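Kit Packing, One Tray at a Time
Newsletter of the Drondalik workshop, 24 February 2025

Those of you who came by before the holidays will remember the long table at the back of the shop, and the long list of things we said we were going to teach on it. Well, the list has shrunk to one thing, and we are much happier for it! Since the new year all of our recording time has gone into kit packing: small electrical parts out of the yellow bins, onto the paper in the steel tray, with two arms sharing the work. 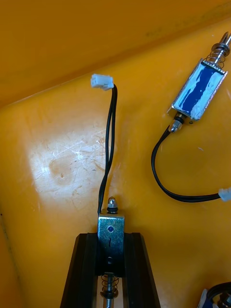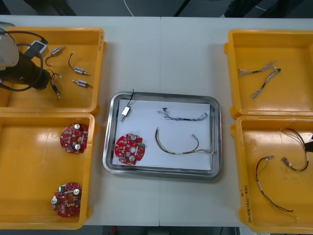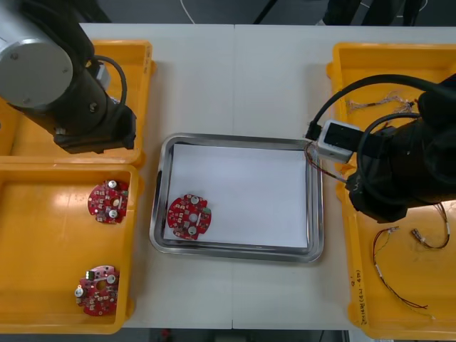

The job came to us from Brotton, who put together repair kits for vending machines and ticket gates, and who do every bit of it by hand. A finished kit is a handful of parts laid in a tray, checked, and bagged. It sounds like the kind of thing you could write out as a set of fixed moves, and for the first few weeks that's what we tried. Then the wire harnesses arrived. A harness never lies the same way twice, it hooks itself around its neighbor, and the end you want to pick up is very often underneath the end you don't. So we put the fixed moves away and went back to doing what we do best, where a person drives the arms through the job, over and over, and the system learns from the recordings.

As of this week we have 2,000 complete recordings. I want to say a word about what "complete" means, as I've been asked by nearly everyone who gets this letter. A recording begins with the paper bare and ends when the last part of the kit has been let go. If the driver drops something and picks it up again, we keep it. If the driver drops something on the floor, we stop, put everything back, and start over. We used to throw out the fumbles as well, and I was firmly on the side of throwing them out (I like a clean shelf). I have changed my mind. The version we trained on tidy recordings alone had no idea what to do when a part slipped, and would carry on to the tray with nothing in its fingers, quite pleased with itself. Once we began leaving the slips in, it learned to go back and have another try.

We went through the older material in January to see what could be rescued, and 537 recordings that had been set aside for small fumbles are now back in the pile. That was slow work, watching them one by one with a mug of coffee, but it was also the best lesson I've had in how differently people drive. One of our drivers always straightens a harness on the paper before letting go. Another lays it down in a curve and moves along. Both are fine by Brotton, who only care that the right parts are there and that nothing is hanging over the side when the bag goes on. For the learning system, though, it matters a good deal that it sees plenty of both, so we now rotate drivers every hour and try not to let one person do all of any one part.

A few things we have settled on, for those of you setting up tables of your own:

Shake the bins between recordings. We were getting lazy about this in the fall, and the parts were ending up in the same corners every time. The system noticed before we did. It would reach for the corner whether or not there was anything in it.

Put fresh paper in the tray at the start of each session. A crease or a pencil mark seems like nothing, but we'd like it to look at the parts and leave the paper alone.

Write your note right after the recording. "Left arm waited too long" is very useful at the time and quite impossible to reconstruct on the following day.

Take breaks. Driving looks restful from the outside, and it is not. Hands get tired, and a tired driver squeezes early and lets go late, and all of that goes into the examples along with everything else.

The solenoids deserve a paragraph to themselves. We had supposed they would be the easy part, being solid and a good size to grab, and the picking up is indeed easy enough. The trouble is the lead. Pick one up by the body and the plug on the end of its wire goes wherever it pleases, and two of them side by side in a bin can get into a fine knot. Our friends at Harawira had the same headache with small fans, and they suggested lifting a little way, pausing, and only then moving across. We recorded 105 examples done that way and mixed them in. It's early yet, but the pause has begun to show up by itself when the arms are running without a driver, and I'll admit that there was some cheering.

What we are still short of is variety in the order of things. Left to ourselves, we all seem to start with the circuit boards, I suppose because they are flat and friendly and make a nice beginning. So the system has seen a great many trays with a board already in them, and not nearly enough where the wiring went in first. For the next stretch the order will be drawn from a cup of paper slips before each recording, and drivers are kindly asked to follow the slip even when it feels backward.

The next set of parts comes from Zusach and should be with us in time to start in May. They are smaller than what we have now, and I expect we'll need different fingertips, so if anybody has a favorite soft pad that survives a week of use, please bring one along. We would also love 2 more drivers for the afternoon sessions. No experience is needed. It takes a morning to get comfortable, and there is usually cake.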